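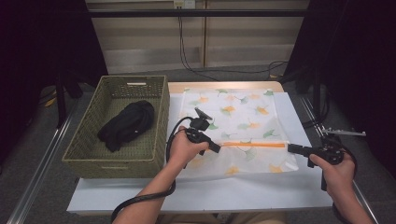 *Figure 1. Semi-sheer white cloth with a ginkgo leaf pattern and an orange strip, on a white table.*

## Seasonal Movement and Settlement in the Onness Valley

Yupin Chareonsuk and Juniper Ferreira
1/19/26

### 1. Scope

The report covers herding families who move between the Cular lowlands and the summer pastures above Aranda. It asks how many households still move each year, and how the group is defined by its members and by the district.

### 2. Sources

We used the parish lists held at Skevura, two sets of grazing permits and 11 interviews. The permits name only the head of household – children and hired herders are missing.

### 3. Findings

The older lists record 600 people on the route. The latest permits cover 100 households, with up to 1000 animals in the largest combined herd. Most families now keep a fixed house in Cular and send two or three members uphill until October.

District forms class anyone with a permanent address as settled. Interviewees did not use that test. They named descent and the right to a pasture – in that order.

### 4. Limits

Spelling of family names varies between lists, and we could not match four of them. Interviews were held in Cular only.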